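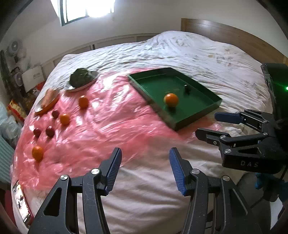

How to Wash a Wool Sweater at Home Without Wrecking It

Home Care Guides Fabrics Repairs Contact
Search this site Go

The tag says dry clean only. I don't believe most of those tags. A maker who prints that is covered if anything goes wrong, and you pay for it every winter. My last dry cleaning bill for a plain crewneck was 8 dollars, and it came back smelling like a garage.

That said, I wouldn't try this on a lined jacket or anything with shoulder pads. Plain knits only.

What you need

A clean sink or tub, cool water, two bath towels, and a mild soap. The Folel wool wash costs three times what baby shampoo does. I used both on two halves of an old Trorora cardigan I had already cut up for patches, and I couldn't tell them apart.

Test the color first

Wet a cotton swab, press it on an inside seam and hold it there. If dye comes off, stop and take the thing to a cleaner. Reds and dark blues are the ones I don't trust.

Wash

1. Measure the sweater across the chest and down the back. Write it down.
2. Fill the sink with cool water and stir in a small squirt of soap.
3. Push the sweater under and leave it for ten minutes. Don't rub or wring it.
4. Drain, press the water out with flat hands, and refill. Repeat until there are no suds.

You'll read that a splash of vinegar in the last rinse "locks in softness." Karabo Pillay, who knits for the Mokoena shop, swears by it. I've tried it and noticed a smell.

Dry

Roll the sweater in a towel and kneel on it. Unroll, move it to the second towel, and pull it gently back to the numbers you wrote down. Leave it flat, away from the heater. Mine took until the next evening in May and a lot longer in cold weather.

The machine "wool" cycle

Maybe. My Clindetwood washer has one, and a blend that was 50 percent acrylic came through fine. A pure wool vest went in after it and now fits a small child. The manual calls the cycle gentle.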